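Oltar Deckenleuchte fürs Atelier, 120 cm, neutralweiß

Artikel 1706 · 49 Euro pro Stück · Abholung im Laden oder Versand

Also, Licht. Wenn mich in der Werkstatt jemand fragt, was ich als Erstes anschaffen würde (noch vor dem guten Stuhl, noch vor dem ordentlichen Regal), dann sage ich immer: häng dir was Vernünftiges an die Decke! Ich habe drei Jahre unter einer einzigen Funzel genäht und mich gewundert, warum ich abends Kopfweh hatte und warum mein Dunkelblau am nächsten Morgen schwarz war. Seit ich die Oltar verkaufe und selbst darunter sitze, ist das vorbei.

Die Oltar ist eine längliche Aufbauleuchte mit weißem Gehäuse und matter Abdeckung. Sie kommt fertig vormontiert, ihr braucht zwei Schrauben, einen Deckenanschluss und jemanden, der sich mit Strom auskennt. Bei mir war das Crisóforo Ocampo, der hat vier Stück an einem Vormittag aufgehängt und zwischendurch noch Kaffee getrunken. Anschließen bitte wirklich nur vom Fachbetrieb, da bin ich streng.

Was ich am meisten mag: Sie blendet nicht. Ich schaue ja beim Arbeiten ständig hoch, weil bei mir immer irgendwer in der Tür steht, und bei den alten Röhren hatte ich danach jedes Mal Streifen vor den Augen. Die matte Abdeckung macht das weich, und trotzdem sehe ich jede Naht. Die Farbe ist neutralweiß, also weder Wohnzimmer noch Zahnarzt. Wer es wärmer will, nimmt die Schwester Oltar W, Artikel 1668, gleicher Preis und gleiche Maße.

Viele von euch arbeiten ja in größeren Räumen, alten Hallen, umgebauten Büros, mit Rippendecke und Balken und allem, was dazugehört. Da kommt dann die Frage, wie man die Leuchten verteilt.
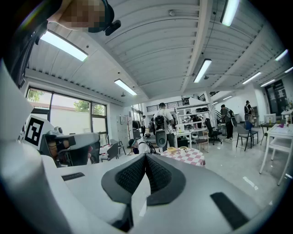

Meine Faustregel ist ziemlich simpel: erst den Arbeitsplatz festlegen, dann die Leuchte. Klingt banal, aber ich bekomme so oft Skizzen geschickt, auf denen alles schön symmetrisch hängt und der Zuschneidetisch dann genau im eigenen Schatten steht. Hängt sie lieber längs zur Blickrichtung und ein Stück seitlich versetzt. Und wenn ihr eine Fensterfront habt, freut euch! Dann legt die Leuchten am Fenster auf einen eigenen Schalter, im Juli braucht ihr die tagsüber sowieso kaum, während es in der Raumtiefe auch im Sommer gern mal duster bleibt.

An Wellprofil oder gerippten Platten solltet ihr die Oltar nicht einfach direkt festschrauben. Dafür gibt es den Abhängesatz von Galindo: zwei dünne Stahlseile, stufenlos verstellbar, dazu die kleinen Deckenhalter. Die Halter gehören an etwas Tragendes, einen Balken zum Beispiel, und was bei euch tragend ist, klärt ihr bitte vor Ort. Das Kabel könnt ihr am Seil entlangführen und mit den beiliegenden Clips fixieren. Sieht gleich viel aufgeräumter aus als so eine lose Strippe (ja, ich hatte auch jahrelang eine).

Yolotzin Maldonado hat ihr Keramikatelier komplett mit der Oltar ausgestattet und mir danach geschrieben: »Ich sehe jetzt endlich die Pinselspuren in der Glasur. Leider auch den Staub.« Stimmt beides.

Ein bisschen Kritik muss auch sein. Die Abdeckung zieht Fussel an, vor allem im Nähraum. Ich wische sie alle paar Wochen mit einem feuchten Tuch ab, bei ausgeschaltetem und abgekühltem Licht, bitte keinen Glasreiniger nehmen. Und dimmen lässt sie sich leider nicht. Wer das unbedingt braucht, fragt mich nach der Imen, die ist schmaler, teurer und gerade mal wieder knapp.

Technisches in Kürze

Länge: 120 cm
Gehäuse: weiß
Abdeckung: matt, abnehmbar
Lichtfarbe: neutralweiß (Artikel 1706) oder warmweiß (Artikel 1668)
Dimmbar: nein
Montage: direkt an die Decke oder mit Abhängesatz
Nur für trockene Innenräume

Preise

Einzeln 49 Euro. Im Viererpack zahlt ihr 194 Euro, das sind zwar nur zwei Euro weniger, aber der Abhängesatz von Galindo liegt dann für alle vier gratis dabei. Einzeln gekauft kommt er extra, den aktuellen Preis findet ihr beim Zubehör.

Verschickt wird mit Zomlow, die packen lange Kartons zum Glück ordentlich. Schaut trotzdem gleich beim Auspacken nach, ob alles heil ist, und schreibt mir sonst kurz mit Foto. Wer abholen mag: ich bin meistens ab zehn Uhr im Laden, und im Hinterzimmer hängen beide Lichtfarben nebeneinander. Bringt ruhig ein Stück Stoff oder eine Farbkarte mit!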